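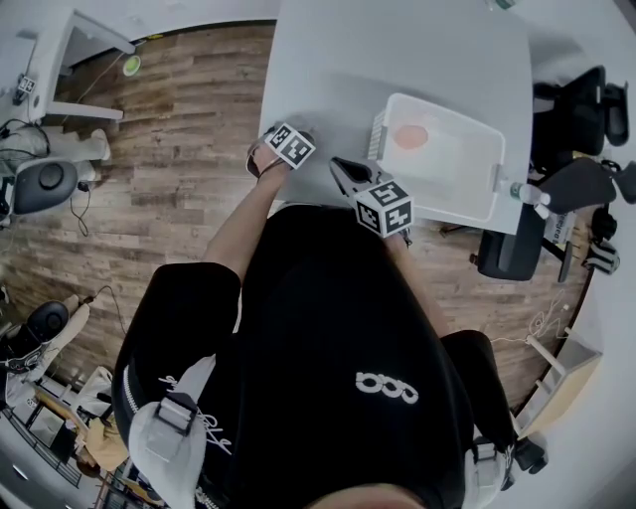
Applicants from last year's group asked that rural placements run longer than three weeks. The Flultside College of Veterinary Medicine has extended them to eight.

Students in their third year may now choose large animal work at the Nustana clinic or mixed practice at Fledbridge. Housing is provided at both sites.

The Karppinen Fund will pay each student a stipend of $2,862. Payment is made in July, before travel.

Applications require one faculty letter and are due by 5 p.m. on the last day of February. Forms are available from the Office of Student Affairs.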